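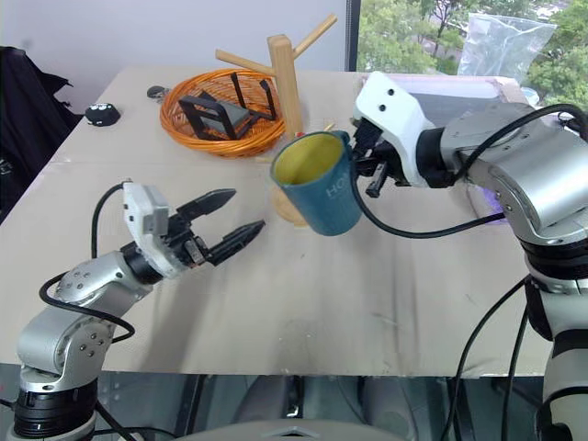

Selon un lecteur de la première version de ce tutoriel, comparer deux pinces en changeant à la fois l'objet, la vitesse et l'opérateur, ça ne compare rien du tout. Il a raison, et j'ai donc tout refait en mai avec un protocole beaucoup plus sage. Le résultat est franchement plus amusant à suivre (et à reproduire chez vous !).

# Comparer deux jeux de doigts sur une tasse à anse

On va opposer deux paires de doigts pour pince parallèle : les Prista, assez rigides, et les Onimell, plus souples au bout. Le contrôleur est un Vanags, et j'enregistre les essais avec Ivia, mais n'importe quel outil capable d'horodater les courants moteurs et la vidéo fera l'affaire.

## Pourquoi une tasse ?

J'adore cet objet pour les tests. C'est lisse, c'est rond, c'est lourd d'un seul côté, et l'anse offre une prise tentante mais piégeuse. Dès qu'on incline la tasse, le poids tire sur les doigts dans un sens qu'on n'avait pas prévu, et on voit tout de suite si la pince pivote ou si elle tient. Un porte-tasses en bois complète très bien l'exercice, avec ses chevilles inclinées qui obligent à présenter l'anse sous le bon angle.

## Préparation

1. Montez le même jeu de doigts sur les deux bras. Mélanger les deux modèles fait gagner un quart d'heure et perdre une journée d'analyse.
2. Faites passer les câbles avec assez de mou pour que le poignet tourne jusqu'en butée. Testez-le à la main, moteurs coupés.
3. Refaites le zéro d'ouverture dans l'interface Vanags, doigts fermés à vide.
4. Limitez la force de serrage à 20 N pour commencer. Vous monterez ensuite, par petits pas.
5. Nettoyez la tasse et les doigts à l'alcool, puis laissez sécher. Une trace de gras fausse la série entière !

Laissez de la place devant, côté opérateur. Les deux bras se croisent plus souvent qu'on ne l'imagine, surtout quand l'un présente la tasse et que l'autre vient la chercher.

## La séquence d'essai

Un essai complet comprend quatre gestes, toujours dans cet ordre :

- saisie de la tasse posée, côté anse ;
- levée, puis inclinaison de 47 degrés, maintenue cinq secondes ;
- passage à l'autre pince, qui approche ouverte ;
- accrochage à une cheville du porte-tasses.

Le troisième geste est mon préféré. La pince qui reçoit doit se refermer avant que l'autre relâche, et pendant ce court instant les deux bras se disputent le même objet. Avec des doigts très rigides, la moindre erreur de position se transforme en effort, et la courbe de courant fait un joli pic. Avec des doigts souples, l'erreur part dans la déformation. C'est plus doux, mais la tasse arrive parfois légèrement tournée, et l'accrochage devient sportif.

Alternez les modèles par blocs et inversez l'ordre d'un bloc à l'autre. Sinon, vous mesurerez surtout les progrès de l'opérateur.

## Lire les données

Ma campagne compte 443 essais, pour environ 3 816 secondes de mouvement utile une fois les pauses retirées. Pas besoin d'en faire autant : les tendances se dessinent bien avant.

Dans Ivia, j'affiche trois courbes superposées : ouverture de la pince, courant moteur, angle du poignet. Un glissement se repère quand l'ouverture diminue alors que la consigne ne bouge pas. Un pivotement est plus discret, il faut la vidéo. Notez les deux séparément, les remèdes sont différents (plus de force dans le premier cas, une autre zone de contact dans le second).

## Mon avis, pour l'instant

Les Prista me plaisent énormément pour l'accrochage : la tasse reste où on l'a mise, et viser la cheville devient presque reposant. Les Onimell pardonnent davantage pendant le passage d'un bras à l'autre, et je les conseillerais à quelqu'un qui débute en téléopération. Je n'ai pas encore essayé un patin fin collé sur les Prista, à l'endroit où le doigt touche l'anse. Les patins sont commandés, j'ajouterai les courbes à cette page dès que j'aurai bouclé la série.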